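Carnet d'atelier, Funcombe
Mercredi, repris à 19 h

État des lieux avant que j'oublie. Les deux pinces à main ferment. Elles s'ouvrent aussi, c'était moins acquis. La gauche a toujours un jeu latéral dans la charnière, la droite n'en a plus depuis que Domenica l'a démontée et remontée sans rien dire à personne. J'ai demandé ce qu'elle avait changé. « Je l'ai remontée. » Je note la méthode telle quelle.

Mécanique

Repris les doigts. Les anciens se tordaient dès qu'on tirait sur un tissu en biais, et comme un T-shirt ne se présente jamais autrement qu'en biais, ça limitait un peu l'intérêt. Nouvelle paire imprimée avec la nervure intérieure épaissie. Premier jet raté (décollé à mi-hauteur, le plateau avait servi à quelqu'un pour du PETG et n'avait pas été nettoyé, je ne vise personne, Alois). Deuxième jet correct. Ébavurage au cutter, puis lime, puis pansement.

Ressort de rappel : celui que j'avais commandé chez Pichler est trop raide. Au peson, il faut 200 g au bout des doigts pour commencer à fermer, et au bout d'un quart d'heure le pouce réclame une pause syndicale. Saimi propose de couper une spire. J'en ai coupé une et demie, la demie étant involontaire. C'est mieux. Refaire la mesure avec le vrai peson quand on aura retrouvé le vrai peson.

Vis des doigts : ne plus les serrer à fond. J'ai fendu un logement comme ça dimanche et il n'y a plus d'insert de cette taille dans la boîte. Un quart de tour après contact, frein-filet faible, on attend le lendemain. « On attend le lendemain » est la partie que je n'ai pas respectée.

Électronique

Capteur d'ouverture recalibré sur la gauche. Le zéro dérive si on branche le câble avant de mettre l'alim. Dans l'autre ordre, rien. Je n'ai pas d'explication et j'ai collé un bout de ruban sur l'alim avec un 1 dessus, un autre sur le câble avec un 2. Anitha considère que ce n'est pas une correction de bug. Elle a raison, elle peut donc le corriger.

Le script d'enregistrement (branche clindine, oui, c'est le nom, on ne le changera plus) décroche encore de temps en temps sans message d'erreur. On croit enregistrer, on plie avec application, et on découvre ensuite un fichier vide. Ajouter un bip au démarrage. Ajouter un bip différent à l'arrêt. Brigitta demande qu'on n'ajoute pas trop de bips.

Pliage

On reste sur le T-shirt. La serviette était plus facile et tout le monde commençait à se croire doué. Objectif de la série : prendre l'ourlet par les deux coins, tendre, rabattre vers le col, sans y mettre les doigts, les vrais.

48 essais, 15 que j'oserais montrer. Les autres se répartissent entre :
- coin lâché au moment de tendre (surtout la gauche, voir jeu de charnière)
- manche qui reste coincée dessous et ressort à la fin
- deux épaisseurs de drap pincées avec le tissu, ce qui donne un pliage très ambitieux
- moi qui ai mal compris dans quel sens on pliait

Remarques en vrac. Il faut approcher la mâchoire presque à plat, pas par le dessus. Si on pince trop près du coin, ça glisse ; trop loin, on fait une boule et l'ourlet ne se tend plus. Tirer d'abord, lever ensuite. Saimi y arrive du premier coup, en parlant d'autre chose. Son taux est nettement au-dessus du mien et j'ai donc décidé de ne pas ventiler les résultats par opérateur.

Le col fait une bosse qui gêne au second rabat. Pas trouvé mieux que de le contourner. Alois suggère un T-shirt sans col. Noté dans la colonne « Alois ».

Pour le montage sur le bras (Silirlow), on attend toujours la bride. Je ne veux pas la redessiner tant que les doigts bougent encore de version, et les doigts changent de version chaque fois que je m'assois devant l'ordinateur.

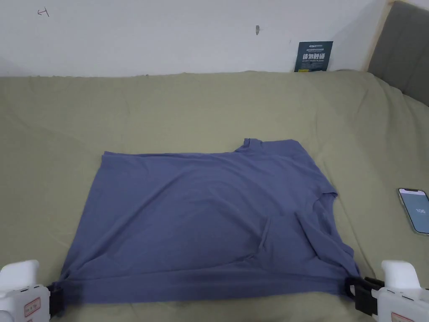
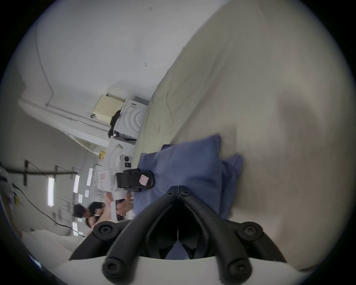
En premier, l'ourlet tenu par les deux pinces, une à chaque coin. En second, les doigts noirs ouverts en V, avec le tissu bleu en vrac derrière.

À faire
- charnière gauche : la donner à Domenica, ne pas regarder
- retrouver le peson
- inserts + frein-filet (le tube est sec)
- bips, négocier avec Brigitta
- relancer pour la bride
- refaire une série avec le ressort coupé et comparer, en écrivant cette fois quel ressort est dans quelle pince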